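Guides > Soft Toys > Tuhumury Bear > Section 3: Stuffing and Closing

3. Stuffing the bear

Okay, my favorite part! If you've sewn the body following section 2, you should have a floppy bear skin with a gap along the back. I keep my Vallberg fiberfill in a big bag on the floor and pull from it as I go (a bag on the table ends up all over the table, trust me).

1. Turn the skin right side out and poke the ears with the blunt end of a chopstick.

2. Pull off a tuft the size of a walnut and tease it apart with your fingers until it's fluffy. Big wads make lumps, and you'll feel every one of them later.

3. Start with the nose, then the rest of the head, then the paws. Pack the nose firmly. I go much softer on the belly, but that's a matter of taste.

4. Leave it alone for 15 minutes, then squeeze the neck. If it flops, add more. Mine nearly always needs more!

Note: Estela Pereyra, who drew up this pattern, fills the legs before the head. I've tried it her way and my bears came out fine, so pick whichever you like.

Caution: keep pins out of your lap and off the stuffing. A pin inside a finished bear is very hard to find, and small kids will find it first.

5. Tuck any stray fluff back in before you thread the needle. Dark fabric is the worst for this, every wisp shows up on navy,

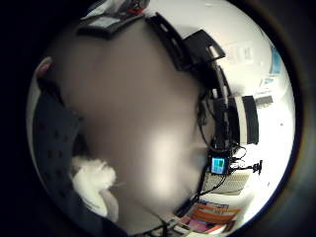 and a lint roller only gets the loose bits. For anything caught in the seam I use tweezers, going slowly so I don't drag out more than I meant to.

6. Close the gap with a ladder stitch, 3 stitches at a time, then pull the thread snug and carry on to the end.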